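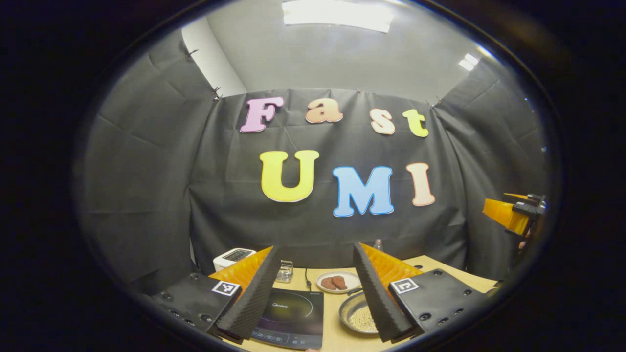

Black curtain behind a cooking table: is it worth the bother? (thread)

Sarmīte Krūmiņa

1/ Everybody who sets up a little cooking table now wants a black cloth behind it. I keep hearing it "makes the food pop." Maybe. Mostly I see folds.

2/ Look at the creases in that curtain. Black is supposed to hide everything and it hides nothing once there's a ceiling light panel up there. I'd like to meet the person whose cloth hangs flat.

3/ Four clips along the top is what most people get away with. I don't love it. Fabric sags between clips, and then you spend the morning tugging one corner and ruining the other.

4/ The Climano steamer gets recommended under every post like this. Mine got through one panel before it started spitting. The box says up to 900 uses. I have questions about who did the using.

5/ Letters, though. I came in ready to hate the cut-out letters and I only half do. Pink F, peachy a, cream s, yellow-green t, then the big yellow, blue and pale peach ones for UMI. Pastels on black read fine from across a room, and the white outline helps the F and the M.

6/ The tilt I'm less sure about. "Fast" sits a bit crooked and the M rides lower than the U. Some will call that playful. I'd have run a string across first - takes two minutes.

7/ Size is right, at least. Dinora sells a letter pack that's all one height and the second line always looks like an afterthought. Bigger on the bottom row works better.

8/ And keep the cooking stuff small. On a plain tan wood top you don't need a runner, a fake lemon and a jar of spoons. The Pomomell people will try to sell you all three.

9/ So would I hang one at home? Probably not. I'd use the wall, spend the money on a decent pan and stop ironing curtains.

700 likes · 4 shares

Comments

tallybean: Spray bottle and a night hanging up. No steamer needed.

oldporchlight: I like the crooked ones, sorry

mk_kitchen: Does Gumede tape hold letters on fabric? Mine drop by lunch.

Sarmīte Krūmiņa: @mk_kitchen not on mine. Safety pins from behind.

Contact · Copyright · Back to top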